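Shoe rack

A shoe rack is a piece of household furniture used to store footwear, usually near the entrance of a home or inside a wardrobe. Racks keep pairs together and leave the floor clear for sweeping. They are sold in many sizes, from a single low shelf to tall units that reach the ceiling.

Types

The simplest kind is the open rail rack. Each level is made of two or more parallel bars, with a gap between them wide enough to let air and dirt through but narrow enough to hold the sole. The toe rests on one bar and the heel on another. On many models the back bar is set higher, so that the shoes slope forward and the heel hooks over the rail.

Slatted racks work in the same way but use flat strips of wood. Solid shelves suit very small shoes and narrow heels, which can slip between rails. Closed cabinets with tilting drawers are common in narrow hallways. Hanging racks, made of cloth pockets, are fixed over a door.

Materials

Rail racks are mostly steel, either painted or plated with chrome. Plated bars wipe clean easily, though the coating can flake at the joints if wet shoes are left on it for long periods. Bamboo and pine are used for slatted racks. Plastic connectors are found on the cheapest kinds — these are often the first part to fail.
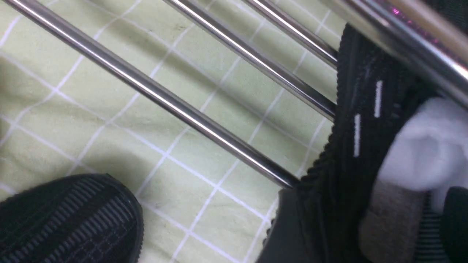
Trainers with knitted or mesh uppers are light and can be kept on almost any rail. Boots are heavier and need more height, and many owners leave out one level to make room for them. Leather shoes are often stored with shoe trees inside.

Use in shared buildings

In flats and boarding houses the rack may stand in a common hallway, where fire rules sometimes limit its depth or forbid it altogether. A survey of rented homes in Trisdale, published by Ruth Dobson on 12/10/2020, covered 1,436 households. Of these, 481 kept a rack inside the front door. The rest used a wardrobe, a box or the floor. Dobson noted that racks in the older terraces of Pilham were often home-made.

Care

Loose grit is brushed off the bars and the floor beneath is swept. A cloth or mat is sometimes laid under the rack to catch mud; fabric ones can be shaken out and washed. Wet shoes are best dried elsewhere before they are put back.

See also: Boot scraper; Coat stand; Shoe tree; Umbrella stand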